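Installing the Kinnear theme from the zip

Applies to Kinnear 2 and up. Old 1.x sites see the Barnunach migration page first.

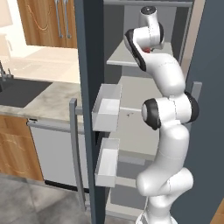
Before you start

Back up the database. Not just the files, the database too.
Upload limit on your host should be 64 MB or more. Ask support if its lower.

Steps

1. Unzip the package on your own computer. Inside is a second zip, kinnear-theme.zip. Thats the one you upload, leave it zipped.
2. Admin panel > Appearance > Themes > Add New > Upload.
3. Pick kinnear-theme.zip, click Install Now. Wait. Do not refresh.
4. Click Activate.
5. Go to Kinnear > License, paste your key, Save.
6. Demo content (optional): Kinnear > Import. Over 800 items, can take 9 minutes on shared hosting.

Caution: demo import overwrites menus and widgets. Fresh sites only.

Note: "Missing style.css" means you uploaded the outer zip. Go back to step 1.

Note: error 3308 on the License page = key already active on another domain. Release it there first, then save agian.

Child theme

Same steps, use kinnear-child.zip. Parent has to be installed first. Put custom CSS in the child or the next update wipes it.

Page by Morag Farquharson, updated June 1, 2021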